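Drorora Library > Packaging and Handling > Reports > Section 3

Search this report Enter keywords Go

Shares 18 Comments 0

3.2 Crate staging

All goods at the Graltton site move in reusable plastic crates. Each crate is assigned a code on arrival and keeps it until it is retired. The pool held 1179 crates at the start of the trial, of which 1000 were in circulation and the remainder in reserve.

Crates were staged on parallel roller conveyors and stored on open steel shelving between runs. Following Chowdary, a crate was recorded as "idle" when it held nothing and as "loaded" when it held any item, regardless of fill level. Liners and bags left in a crate counted as items. Idle time was logged per crate over 500 cycles and compared with the schedule produced by the Jellon planner. Shelf position was not included in the model. 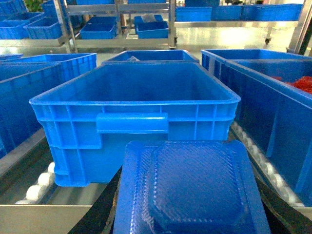 Figure 3. Staging area with blue crates on roller conveyors and shelving. The center crate is empty.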